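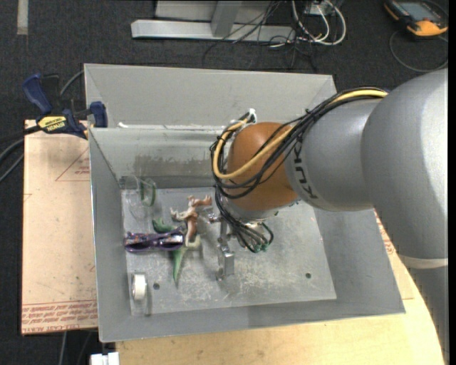

Page last changed: September 30, 2018, by Gwawr

Well, it went and stopped on us again, and I'm writing it down while I still have it straight (Rhodri, you asked for notes, so you're getting all of it!). We were picking from the bin, the usual jumble of toys with the sunglasses and the tape, and on attempt 45 the arm halted partway down with a torque fault on joint 3. I hit the stop, Mehwish checked the bin clamps, and they were tight as ever.

My money is on the cables. When the wrist turns far enough, the loop over the forearm gets pulled snug against the brown housing, and I think the arm feels that tug as a collision. We backed it out by hand at low speed and the fault cleared, but it came back 13 picks later at nearly the same wrist angle, bless it.

For now I've narrowed the wrist limits in the config, so please leave them alone until the cables are rerouted. Hands stay out of the bin while the drives are on, even if the arm looks parked. Idris is bringing longer ties in October.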